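Setting up the Stolteo shop-picking kit for the first time
By the Tusgate workshop desk | April
14 shares | 3 comments

The Stolteo kit comes from Plisia as a two-finger gripper, a small wrist camera and a control box. Allow a morning for the first set-up.

1. Bolt the gripper to the arm and tighten the screws in a cross pattern.

2. Plug the camera into the control box before you switch on. If you do it afterwards, the box won't find it until you restart.

3. Open the settings page and choose "Fingers, full open". The travel should read 103. If it reads less, run the zero routine again.

4. Bring the arm down slowly over the table and stop just short of the surface. Save this as the home position.

5. Check the camera view. You want both fingertips in it and a clear gap between them. Glass doors behind the table will throw pale streaks across the bottles, so turn the exposure down a little before you teach any labels.

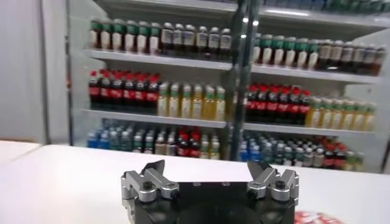

Amoah, in the comments, found that the default exposure was far too high for a glass-fronted cooler and got steady results only at 165, with the gain left on manual.

6. Run the practice cycle with one light pack. Ours took around 3000 cycles before the finger bolts needed tightening again.

7. Save the profile and export a copy. An update wipes unsaved ones.

We use cookies to improve this site. Accept | Manage settings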